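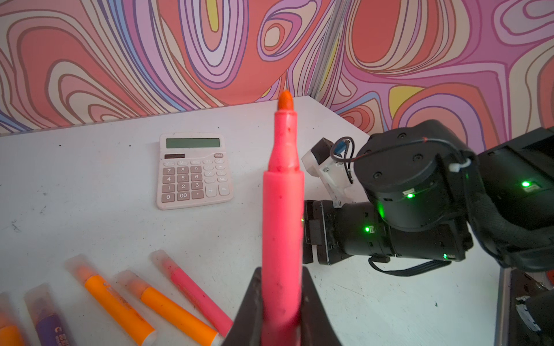

The Boros handover was supposed to be the easy part of our project. One arm picks up a pen, the other arm takes it, and the pen goes into a tray. Our proposal said the fault in it was "mostly a tuning issue." I never believed that sentence and I believe it less now. Our test object was the pink marker, which one gripper holds upright between its two fingers while the second arm reaches in from the right. The marker is scuffed by now, and its barrel steps down twice before the tip, so there is not much straight surface left for the second gripper to close on. The fault was simple to describe: the first gripper let go before the second one had hold.

What the log showed

We ran 30 handovers with the default Clorkitach settings. In 9 of them the marker fell. Each time the log said "grasp confirmed," and each time the software was satisfied. The Clorkitach manual says the confirm signal means the object is secure. As far as we can tell, it means the finger motor has stopped moving. A motor also stops when a finger jams against the other gripper, and that happened to us twice.

What we tried

First we slowed the second arm down. It made the drops slower to watch. Then we added a wait of up to 2000 milliseconds before release, which the Cunulen forum swears by. We saw fewer drops, but a jammed finger is still jammed after a wait, and now the two arms push on each other for longer. One motor got hot enough to shut itself off. I would call that a worse fault than a dropped pen — at least a dropped pen is obvious.

The change we kept compares finger width with the known width of the marker and refuses to release if they don't match. It has not dropped the marker since. It also knows about exactly one object, so I would not call the problem solved.

Safety

The stop button cuts power to both arms, and an arm without power sags. The Flurura course sheet calls this a "safe state." Keep your hands out from under it anyway. We have asked for the sheet to be changed before the April demo.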